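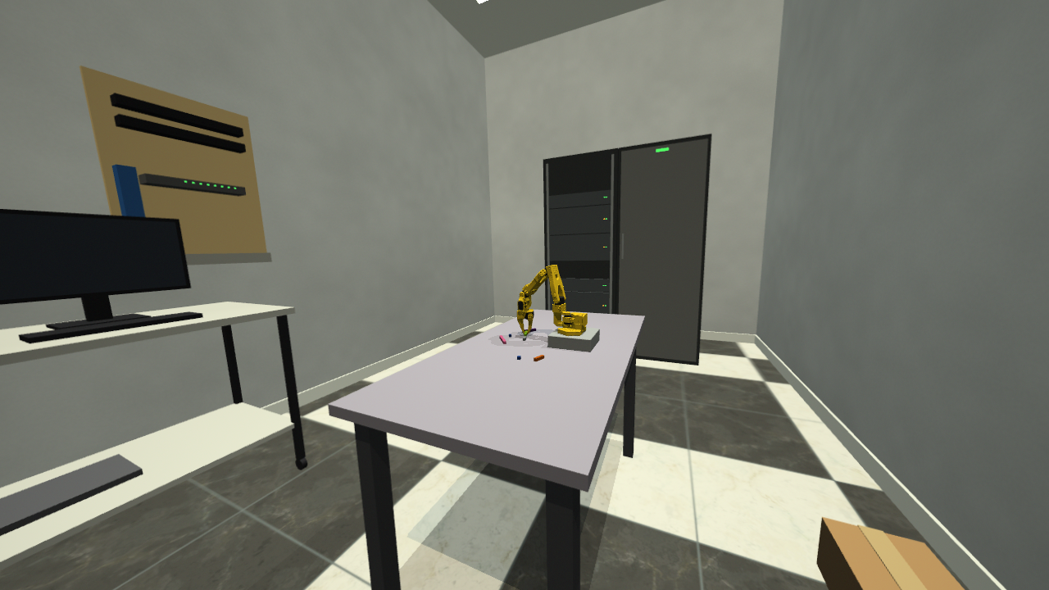
Sorting and picking up: are we there yet?
Shop Floor & Home Automation > General

benchrat
Been running pick-up tasks in simulation since May. Small parts on a table, one arm, two fingers. I want to know if anyone has this doing real chores, at home or in a shop. Hekumik says their arm can clear a workbench. I have my doubts.

Luririk
We have one at work sorting offcuts into bins. It does fine until two pieces touch, then it grabs both or neither. I still sweep up after it.

dromance_user
Disagree that it's that bad. I run the Dromance software and logged 1,054 picks last month with 6 drops. Same parts every day though, same spots.

benchrat
Same spots is the whole problem. My kid's blocks are never in the same spot. In my sim the blocks land at any angle, and shadows give the vision side trouble too. 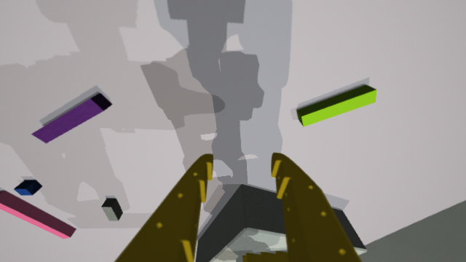 I tried turning shadows off and the numbers got better, but my garage has shadows, so I turned them back on. Long pieces are worse than cubes for me – the fingers have to line up with the short side.

Magagula
Add a wrist rotation step before you close. Took me around 12 tries to tune.

Luririk
That helps on a table. Laundry, dishes, a junk drawer, no. I don't see it in a normal house for years.

dromance_user
A shop isn't a normal house. For one dull job on one bench it already pays for itself.

benchrat
Maybe for you. Trying the wrist step tonight, will post the numbers.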